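Can a Robot Tidy Up Yet?

A dishwasher is a kind of robot. It does one job, in one closed box, the same way every time. Picking things up off a table is a different job, and it is much harder for a machine.

Think about a wooden block. Your eyes find it. Your hand opens to the right width, closes, and stops squeezing when the grip is firm. A robot arm needs a separate instruction for each of those steps. Motors turn the joints. A gripper with two fingers takes the place of a hand.

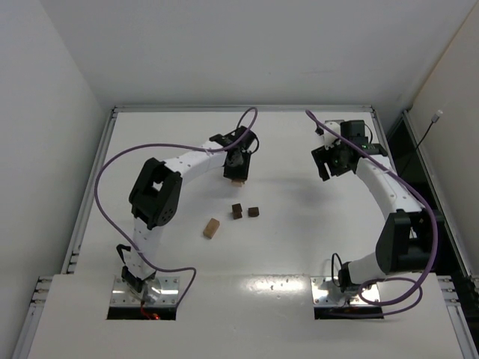

Small pieces cause trouble. If they lie close together, the fingers may bump one while reaching for another. If a block sits at an angle, the wrist must turn to match it. Two arms can share the work, but they must not hit each other.

Robots learn this by practice. At the Hillbridge workshop, one block-sorting lesson used 2,000 tries. After training, the arms sorted a tray in 4 minutes. A child took 37 seconds.

So can a robot do your chores? Some shops and factories use robots to move boxes that are all the same size. A bedroom floor has socks, books and toys in a new place every day. Machines are still slow at that.

Words to know
Gripper: the part of a robot that holds things.
Joint: a place where an arm bends or turns.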